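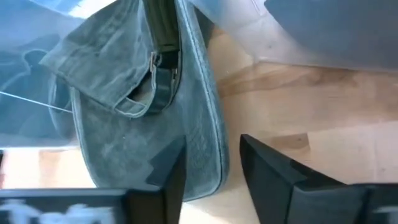

# Chapter 5: Soft Things

Up to now your arm has lived an easy life. In the first four chapters it picked up blocks, a jar lid and a length of dowel, all of which had the courtesy to stay the same shape while being handled. If you did the exercises at the end of Chapter 4, you have an arm bolted to a bench, a two-fingered gripper that opens and closes when told, and a small camera at the wrist that sees whatever the fingers are about to do wrong.

Now we give it a bag.

A soft shoulder bag is a cruel assignment, and I chose it on purpose. It has a body that bulges where it likes, a flap, a strap, a buckle on the strap, and an opening that is mostly shadow. Suede makes it worse. Brush suede one way and it goes dark, brush it the other way and it goes light, and a camera will report both as news. A program that finds edges by looking for changes in brightness will find a great many edges on a suede bag, most of them left there by somebody's thumb.

By the end of this chapter your arm should be able to do the following on most attempts:

- find the strap of a bag lying on a bench
- choose a place to take hold of it
- close the fingers without gathering up half the bag as well
- lift, notice whether anything came along, and set it down again

"Most attempts" is the honest standard for home-built work. If you want every attempt, there are factories, and they have budgets.

## 5.1 What you will need

The arm in this book is the one built at Woseswood, a shared workshop in Plastonport with good light, a decent drill press and a sink that everybody has opinions about. You don't need our arm. Any small arm with a parallel gripper and a wrist camera will do, provided you finished the calibration in Chapter 3. If you skipped the calibration, go back. I'll know, in the sense that nothing from here on will work.

You will also need:

- One soft bag with a strap. Borrow one you are allowed to damage.
- A wooden bench top or board, pale if possible. Wood grain is a mild nuisance to the camera, but a glossy white surface throws reflections, and those are a severe one.
- A desk lamp you can move.
- Finger pads. Bare plastic tips slide on a smooth strap and scuff a soft bag. Thin rubber sheet, glued on and trimmed flush, is enough.
- A notebook. Paper. You will be standing up with glue on your hands.

The controller code assumes the Andetti board from Chapter 2. Readers using something else should change the port settings in the first few lines and then leave the rest alone for as long as they can bear to.

## 5.2 Why soft things are hard

A rigid object has a pose. You can say where it is and which way it is turned, and you are finished describing it. If you know the pose and you know the shape, you know where every corner is, including the ones you can't see.

A bag has no such manners. Its shape depends on how it was put down, what is in it, and how it was treated on the way. Push on one side and the far side may move, or fold, or do nothing at all and store up the push for later. We call an object like this **deformable**. The practical meaning of the word is that your model of the object goes out of date the moment you touch it.

There are two ways to live with this. The first is to build a proper physical model of the bag: sheets of material, stiffness, friction, the lot. People do this, it is handsome work, and it will eat your winter. The second is to look, move a little, look again, and never trust anything you learned more than a moment ago. This chapter takes the second way. It is less impressive at parties, but it runs on the computer you already own.

The look-and-move approach has a name, **visual servoing**, and you will meet it again in Chapter 8. For now it's enough to know that the wrist camera is doing the steering. The arm makes a short move, the picture changes, the program compares what it sees with what it hoped to see, and the next short move is chosen from the difference.

> **Key idea.** With a rigid object you plan once and then act. With a soft one you plan as little as possible, and often.

## 5.3 The trouble with a camera on the wrist

The wrist is a fine place for a camera right up until the interesting part. From above and at a slant, you get the whole approach in close detail, down to the line of stitching along a seam. You also get your own fingers. They sit at the bottom of every picture, large and black, and the closer you come to the thing you want, the more of it they cover.

Beginners often try to cure this by moving the camera. A little helps. But a camera far enough out to see past the fingers will also be far enough out to hit the bench, which at Woseswood it did, on the evening the mount was first described as finished.

The better cure is a **mask**. Open the gripper to its working width over bare wood, take a picture, and mark every pixel that belongs to a finger. From then on the program ignores those pixels. Without a mask it will sooner or later decide that the darkest, straightest, most strap-like thing in view is the left finger, and will set off in pursuit of it. This is as funny as it sounds, and it stays funny for two tries.

Make one mask for each gripper width you plan to use. Our arm uses 2 widths for this chapter, open and half open, and so wants 2 masks. The closed gripper needs none, since by then the matter is settled.

Mind the blur, too. A small lens focused for close work will turn anything outside its range to fog. Don't ask the program to reason about the foggy parts. It will, with great confidence.

## 5.4 Choosing what to grab

Before writing any code, put the bag on the bench and study it as a stranger would. Where would you take hold of it with two stiff fingers and no feeling in them?

**The body.** It is big and easy to find, and that's all that can be said for it. The fingers either slip down the curve or press a dent into it. To pinch it you need to push down first, and the amount of push depends on what's inside.

**The flap.** Tempting, because it has a clear edge, and sometimes a helpful row of pale stitching to follow. But a flap is hinged. Lift by the flap and you have opened the bag, which was not the assignment.

**The buckle.** Metal is rigid, and a dull metal buckle against a dark strap is easy to spot. It is also small. With finger pads as wide as ours, a miss of a few millimeters puts one pad on top of the buckle and the other one nowhere in particular.

**The strap.** This is the one. A flat strap has two long parallel edges, which the camera likes. It is much the same width all along, which the program likes. And it was made to carry the weight of the bag, which saves a lot of argument.

The strap has its own traps. Where it runs under a loop or into a fold, the visible part ends and the real part goes on, and pulling there drags the whole opening sideways. Stay well clear of any such spot. Where the strap lies flat against the bag, the fingers can't get around it without taking a pinch of suede too. Look for a stretch that stands a little off the surface. If there isn't one, the arm will have to make one, and Section 5.7 shows how, with a nudge from the side and a certain amount of patience.

## 5.5 How many tries is enough?

Our first version of the strap finder was tuned by hand, with the lamp in one place, and it was perfect. Then the lamp was moved and it was useless. The lesson is old: a program that has only ever seen one afternoon knows only that afternoon.

The remedy is dull and it works. Move the bag, turn it, flip the strap over, shift the lamp, and log every attempt, failures included. The log kept for this chapter runs to 3,291 attempts, gathered a bit at a time over one long wet season. You don't need that many. Begin with 60, and change something between each one and the next. You will learn more from those than from a much larger pile gathered with the bag lying in the same sulk.

Write down *why* each try failed, in plain words. "Grabbed flap" is useful. "Error" is not. The little logging tool we use, Amano, lets you type a short note after each attempt, and the notes turned out to be worth more than the numbers beside them. A few of ours, unedited:

- got strap + bag, lifted both, looked smug
- closed on shadow
- closed on nothing, reported success
- followed the stitching all the way round and timed out
- good

The third kind deserves your attention. A gripper that reports success while holding air is the most common liar in home robotics, and Section 5.6 deals with it by checking how far the fingers closed before anyone is allowed to celebrate.

## Before you go on

1. Put your bag on the bench in five different ways and take a wrist-camera picture of each. Mark the best place to grab in every one. In how many of them is that place hidden by a finger?
2. Make the mask for your open gripper. Then move the lamp and check that the mask still holds. It should, since the fingers haven't gone anywhere. If it doesn't, find out what you really marked.
3. Pick up the bag by the strap yourself, using two rulers held as fingers, with one eye shut. Write down what you did when the strap lay flat. Keep the note for Section 5.7.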